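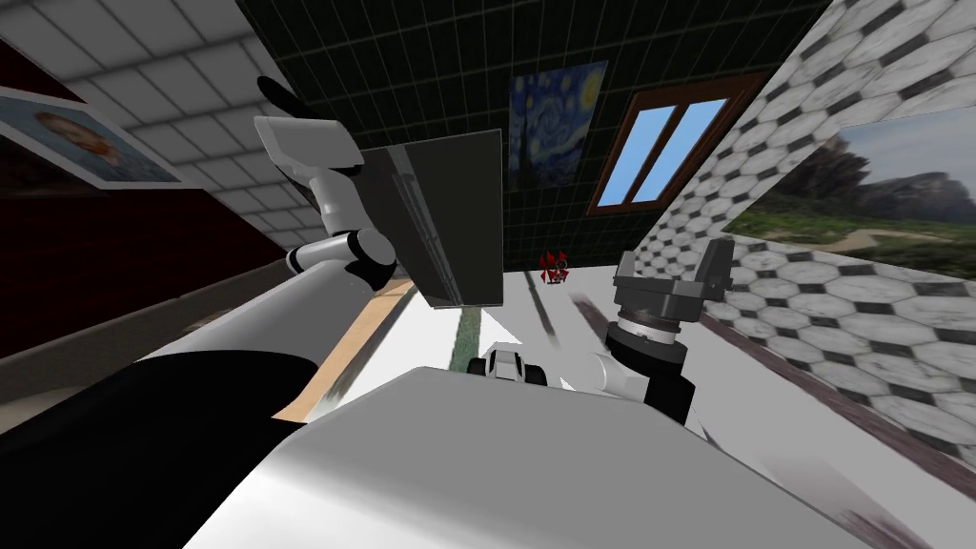

Okay, hi everybody, can you hear me in the back? Great. If the people by the door want to come in and sit down, there are seats up front and I promise I don't call on anyone.

So my talk is called "Sourdough for People Who Keep Killing It," and I got that title from my own kitchen. I've killed four starters. I killed the first one by going to my sister's for a week in December and leaving it on top of the fridge, where the warm air comes out. I killed the second one with a clean spoon that still had dish soap on it (I think, I never proved that one). We'll get to the other two.

[Slide: title. Wait for the latecomers.]

A little about me. I bake for the Saturday market in Vedutstead. I'm not trained. I worked in billing for years and started baking because the bread at the store near my apartment tasted like a sponge. Now I do 42 loaves on a market morning, out of a shared kitchen with one deck oven that runs hot on the left side. If you've bought one of my loaves and it was dark on one cheek, now you know.

I want to say thanks to Jasmina Petkov for asking me to do this, and for lending me the good clicker.

[Slide: jar with rubber band]

Start with the starter. Flour and water in a jar. The rubber band goes at the level where the starter sits right after you feed it, so you can see how far it climbs. That rubber band is the best tool you'll ever own and it came off a bunch of broccoli.

Ask the room: who has a starter right now? Who has one that they feel guilty about? (Pause, it always gets a laugh, let it.)

What I hear most is "mine died." Mine has gray liquid on top, it smells like nail polish, so I threw it out. Please stop throwing it out! Gray liquid means it's hungry. Pour it off or stir it in, I do either one depending on how sour I want things, then take a spoonful and feed it, and do that again twelve hours later, and again. Give it three days. Pink or orange streaks, or fuzz, that's different, that goes in the trash and the jar gets a real scrub.

My third starter was fine, by the way. I threw it out for smelling like nail polish. I think about it a lot.

[Slide: feeding ratios]

Don't read the slide out loud, just talk through it.

One part starter, one part flour, one part water, by weight. That's a one-one-one and it moves fast. In my kitchen in July it peaks before lunch and then sulks. One-five-five is slower, and it's what I do at night so it's ready when I get up. If you only bake on weekends, keep a small one in the fridge and feed it the night before you need it, and then once more in the morning if it looks lazy.

Keep it SMALL. I used to keep a quart jar full. Kourosh Najafi, who shares the kitchen with me and makes flatbread, asked what I was planning to do with all that and I didn't have an answer. Now I keep a couple of spoonfuls. You can build up as much as you need the day before. You don't have to own a bucket.

Scale. Buy a scale. I know, you have cups, your grandmother had cups. My scoop of flour and your scoop of flour can be really far apart depending on who packed it down. The cheap ones are fine. Mine is a Grulix, it's ugly, the tare button sticks, and I've had it since before the market.

[Slide: flour bags]

Flour. I get asked if you need fancy flour and the answer is no for the bread and sort of for the starter. A bit of whole rye in the starter wakes it up like nothing else. For the dough, regular bread flour from the store will get you a good loaf. I do buy from the Ulora mill for the market, and their whole wheat is lovely, but it drinks more water than the supermarket kind and the first time I used it I made a brick. A nice tasting brick. If you switch flours, hold back some water and add it in once you've felt the dough.

Story here if there's time: the driver left the pallet at the wrong door and it rained. Skip if we're past the fifteen minute mark.

[Slide: dough in tub]

Right, dough. A plain loaf for home is 500 grams of flour, 350 of water, 100 of starter, 10 of salt. Write that down or take a picture of it, that's the whole recipe, everything else I say today is me worrying.

Mix the flour and water and leave it alone for half an hour. Then the starter and the salt. It'll feel gross and slimy and like you've wrecked it. Keep squeezing, it comes back together. Then for the next couple of hours you do your folds. Wet hand, reach under, pull up, fold over, turn the tub, go again. Four sets or so, half an hour apart. If you miss one because the phone rang, fine.

(Do the hand motion. Big. The back row can't see it otherwise.)

Now the part where people go wrong, and where I went wrong for a solid year: when is it done rising? Recipes say four hours, or five, or "until doubled." Whoever wrote it had a warm kitchen or a cold kitchen, and you don't know which. My place is at 68 degrees in the winter and the dough takes all day. Same dough in August, I turn around and it's climbing out of the tub.

So get a straight-sided tub and put tape on it. You're after a bit more than half again as high, domed at the edges, with some bubbles showing on top, and when you shake the tub it should wobble like Jell-O. If it lies flat and tears when you pull on it, you went past. Put it in an oiled pan and make focaccia. I have made so much focaccia.

[Slide: two crumb photos side by side]

Let them look at it first. Ask which is underproofed.

Most people pick the one with the big holes as the good one! That's the underproofed one. Big caves near the top, tight and gummy everywhere else. The one on the right has smaller holes all over and it's the loaf you want for a sandwich, your mustard doesn't end up in your lap. The internet has a thing about holes. Sepehr Salehi came by my stand once, cut a loaf in half right on the table, looked at it and said "where does the butter go?" and it was a fair question.

[Slide: shaping]

I'm not going to teach shaping from a podium. Use less flour than you think, use a scraper, be quick, and be a little bossy with it. If it sticks, walk away for ten minutes. Then in the basket, in a bag, in the fridge overnight. The fridge is your friend because it lets you sleep, and cold dough is so much easier to score.

[Slide: oven]

Dutch oven, lid on, as hot as you can go without setting off the smoke alarm. I do 475. Twenty minutes with the lid, then lid off and another twenty or twenty-five until it's darker than you're comfortable with. The lid traps the steam so the crust stays soft long enough for the loaf to open up. Parchment under the loaf so you've got handles. Long oven mitts please. I have a stripe on my forearm I can show anyone who wants to see it.

Then the wait. I know. It's crackling at you and it smells amazing. Give it an hour at least, two if you can stand it. Cut it hot and the middle turns to glue, and then people write to me and say it was underbaked.

[Slide: costs, only if Mojtaba's talk ran short before mine]

Some numbers for anybody thinking of selling. Stand fee is 200 a month where I am. I spent 3000 getting set up, and most of that was the secondhand mixer, the racks, and the permit. Tubs and baskets you collect over time. I'd do the first season with half the loaves you think you can sell. I came home with a trunk full of rye once and everyone on my street was very polite about it.

Fatos Stojanovska runs the Yaman bakery over on the other side of the river and she told me to bake one thing well for six months before adding a second. I lasted three weeks and added olive. Olive sells, but I still had to fix the plain.

Oh, the fourth starter. I baked it. All of it, I used the whole jar in a batch and had the loaves in the oven before I noticed the jar was in the sink with hot water in it. So every time you build your dough, put a spoonful back in a clean jar first, before the mixing. I also keep some dried on parchment, crumbled up in an envelope in a drawer, and I've brought it back from that once already.

[Slide: questions]

Questions. If it's quiet, start with the gluten-free one since somebody always wants to ask it (I don't know enough, say so, don't wing it).

If they ask about tap water: mine is fine, leave it out overnight if yours smells like a pool.

If they ask about discard: pancakes, crackers, waffles. Recipe sheets are by the coffee.

Little jars of starter are on the side table, take one, lids loose on the way home!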